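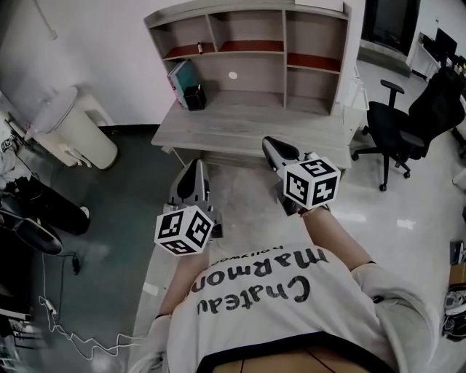

Workstation Refresh at the Endberg Building: What Staff Need to Know

The Office of Facilities and Workplace Services has begun the second phase of the workstation refresh at the Endberg Building. Phase one covered the ground floor and was completed in the spring. Phase two covers the shared offices on the upper floors, the two reading rooms, and the open area next to the Hamdan corridor. In all, 654 workstations are included across both phases.

The standard desk for shared offices remains the light gray wood-grain model with the attached hutch. Staff who moved from the Nitevville annex will already know it. The hutch is divided into cubby compartments by upright panels, and several of the shelves are lined in dark red. The linings are part of the furniture and should be left in place. If a lining has lifted or torn, please report it to the Facilities desk and do not glue or tape it down.

Clearing your desk

Each workstation must be cleared by the end of the working day on 8/30/19. The desk top should be completely free of items, including keyboards, trays, lamps, and desk pads. Monitors will be disconnected and moved by the technical team. Please do not unplug them yourself.

The hutch may stay partly in use. A few light items, such as a book, a pen holder, or a small bottle, may remain on the shelves, provided that they are placed well back and do not lean against a neighboring compartment's contents. Framed pictures, plants, mugs, and anything made of glass should be packed or taken home. Staff with more than one shelf of reference books are asked to box them.

Packing crates are available on each floor next to the copy room. Every crate should carry a label with your name, your current room number, and your new room number if you are changing rooms. Crates without a label will be held in the Endberg storeroom and may be claimed there during office hours. Personal items left on a desk top will be placed in a crate and stored in the same way. The Office cannot accept responsibility for cash, medication, or jewelry left in a workstation.

Round white stickers

Small round white stickers are being used to mark furniture that has been checked and will be kept. On desks with a hutch, the sticker goes on the back panel of the central cubby, where it can be read without moving the shelves' contents. Please leave it there until the refresh is complete. A desk without a sticker has either not been checked yet or has been set aside for repair. In either case, it should not be moved to another room.

Staff have asked whether they may exchange desks with a colleague before the work is finished. Exchanges are possible, but both parties must submit the furniture form first so that the floor plan can be corrected. During phase one, 17 desks were found in rooms other than those shown on the plan, and this delayed the electrical work on the ground floor by several days.

Chairs

The black mesh-back office chair on casters is the standard chair for all shared offices. It has a padded seat and armrests, and the seat height can be adjusted. Chairs should be left beside the desk and turned slightly toward it, so that the aisle stays open for carts. Chairs with a damaged caster or a loose armrest should be tagged with one of the orange slips kept at the reception counter.

Staff who use a chair issued on medical grounds should write their name on a blue slip and attach it to the seat back. These chairs will stay with their users and will not be exchanged.

White desks

A number of the white desks from the earlier furniture order will remain in use along the walls, mainly for shared monitors and small equipment. They do not have a hutch and are not assigned to individuals. Items left on them overnight should be limited to the equipment that belongs there.

Surplus furniture

Furniture that is not needed after phase two will be offered first to departments within the institution. Any remaining pieces will go to the Volluditz reuse warehouse, which has agreed to take up to 700 items before the end of November. Departments that wish to reserve surplus bookcases, filing cabinets, or side tables should send a request with the quantity, the delivery room, and the name of a contact person. Requests are handled in the order received, and each department may reserve no more than 3 pieces of any one type.

Cleaning

Light gray surfaces may be wiped with a soft damp cloth. Please do not use bleach or abrasive pads - both leave dull patches in the finish. The shelf linings should be dusted with a dry cloth only.

Questions about the schedule for a particular room should be sent to the Facilities desk, Endberg Building, ground floor. Floor plans for phase two are posted beside the elevators.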